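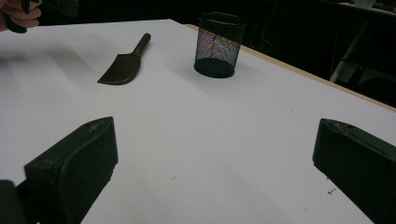
Visit to Trovura, Prurnmont
2 min read

Trovura opened its teaching floor to visitors in February, and I went with a colleague from Hamada. There were two talks and then an hour among the tables.

Noboru Miyazaki runs the floor. His people teach tasks by hand: a person holds a gripper in each fist, with a camera on it, and does the job the way the arm is meant to do it later. The task on the white table used a spatula and a black mesh cup. Noboru said they want 200 good passes of a task before they train on it, and the spatula gets put down at a different angle each time.

I was allowed to try. The fingers close with a squeeze, and the thin handle of a spatula is harder to pick up off a flat surface than it looks. I was slow, and my wrists were tired after a few minutes. Mio Mizuno, who checks the recordings, told me slow is fine but stopping halfway to think is bad, and she throws those out.

Remote control is in the next room. An operator drives an arm, called Skerow, from a desk with two handles. Mio said they use it for jobs where the arm's reach matters, and that it takes much longer per pass.

Visits are free but you have to book by email. Parking is behind the building. Wear closed shoes.

We use cookies to improve your experience on this site. Accept | Manage settings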